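September, small-box trials, second bench

Back on the small retail cartons after a week of the Fadport trays. Clive Lightfoot wants the crush and drop numbers before Zokcombe settles on a board weight, so I started with the lighter stock and worked up.

Lighter board: 14 cartons, all from the same Unnithan bundle. Mean peak load 131 N on the long side, lowest one 115 or so, a bad glue seam at the end flap. I kept that one in the mean and marked it in the sheet. Heavier board came out at 135 N, a much smaller gain than the price difference suggests. I would like to repeat it with a fresh bundle, as the one we have has been on the shelf over the radiator since spring.

Table layout for the afternoon is the mixed one again – small box on its side, steel bowls to the left, green block toward the back right. 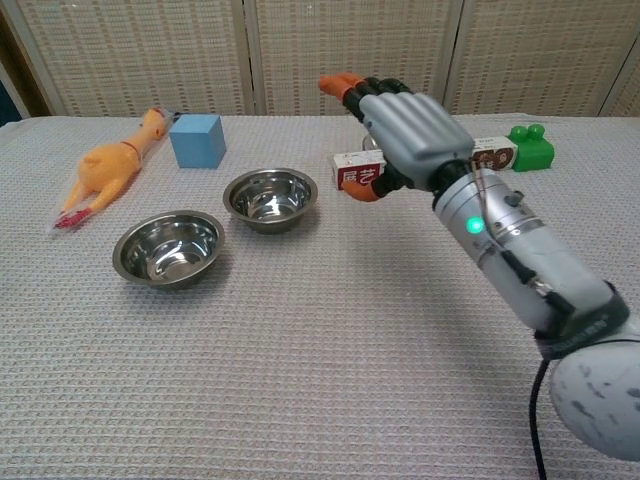

Why lay the box on its side for the handling checks? On its side the long panel with the brown label is exposed, and that panel is where the print rubs first and where the board bows if the grain runs the wrong way.

White stock shows scuffs badly. The red panels hide them better, but the color lifts at the corners when the varnish is thin. Trostero say their new varnish fixes this. Sample sheets are in the flat drawer, not opened yet.

Humidity cabinet was reading high at lunch. Wiped the sensor, reset it, fine by 3 pm. Anything logged before that should be treated as suspect, mainly the second half of the lighter board run.

To do:

- rerun lighter board, second half
- ask Unnithan which way the grain runs on lot 815
- cut Trostero sheets to carton size
- new blade for the guillotine – the old one is leaving a burr on the short edge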